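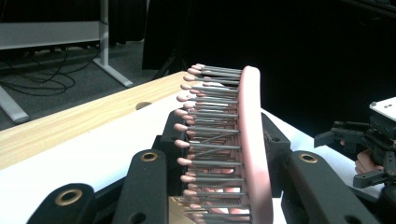 Pince à main Tistar

La pince à main Tistar est un préhenseur à deux mors, tenu et actionné par un opérateur, qui sert à enregistrer des démonstrations de manipulation destinées à l'apprentissage de bras robotisés. Elle est équipée d'une caméra dont le champ couvre les mors et l'objet saisi. Elle a été conçue par Hugo Lorente à l'atelier de Bindden, où elle a remplacé un premier modèle à mors parallèles, la Haslinger.

Construction

Les mors, en plastique noir mat, sont portés par des biellettes plates du même matériau. Plusieurs trous de ces biellettes sont garnis d'œillets couleur laiton, bien visibles depuis la caméra lorsque la pince est refermée sur un objet. L'ouverture est commandée par une gâchette sans moteur ; la force de serrage dépend donc entièrement de la main de l'opérateur. Un codeur placé sur l'axe de la gâchette relève l'écartement des mors à une fréquence de 30 Hz, la même que celle de la caméra.

La Haslinger utilisait une glissière à la place des biellettes. Sa course était plus régulière, mais la glissière prenait du jeu après quelques semaines d'usage et l'écartement enregistré ne correspondait plus à l'écartement réel.

Essais comparatifs

Les deux modèles ont été comparés à Hiltthorpe au mois de mai, sous la direction de Myfanwy Parry. Le protocole prévoyait 3000 prises, réparties à parts égales entre les deux pinces et portant sur des objets domestiques : gobelets, éponges, chargeurs, brosses à cheveux. Une prise était jugée valable si l'objet restait en place pendant trois secondes après avoir quitté la table.

La brosse plate figure parmi les objets difficiles de la série. Saisie sur la tranche, elle présente à un mors le dos rigide de la tête et à l'autre des picots fins terminés par de petites boules. Les deux appuis n'ont pas la même raideur, et la brosse tend à pivoter autour de son manche. Dans le rapport d'essai, cette prise est notée séparément de la prise par le manche, que les deux modèles réussissent sans difficulté.

Les démonstrations à deux mains, pour lesquelles l'opérateur tient une pince dans chaque main, ont fait l'objet d'une série à part. Au total, 1537 enregistrements ont été conservés, toutes séries confondues. Les autres ont été écartés, le plus souvent pour un défaut de synchronisation entre le codeur et la caméra - un problème commun aux deux modèles.

Limites

La pince ne mesure pas l'effort exercé sur l'objet. Deux opérateurs peuvent produire le même écartement avec des serrages très différents, ce qui gêne la reproduction du geste par un bras motorisé, surtout avec des objets souples. Parry a également relevé que les mors masquent une partie des objets de petite taille. Une version à mors plus étroits a été essayée à Bindden, puis abandonnée en raison de sa flexion.

Voir aussi

Préhenseur
Téléopération
Apprentissage par démonstration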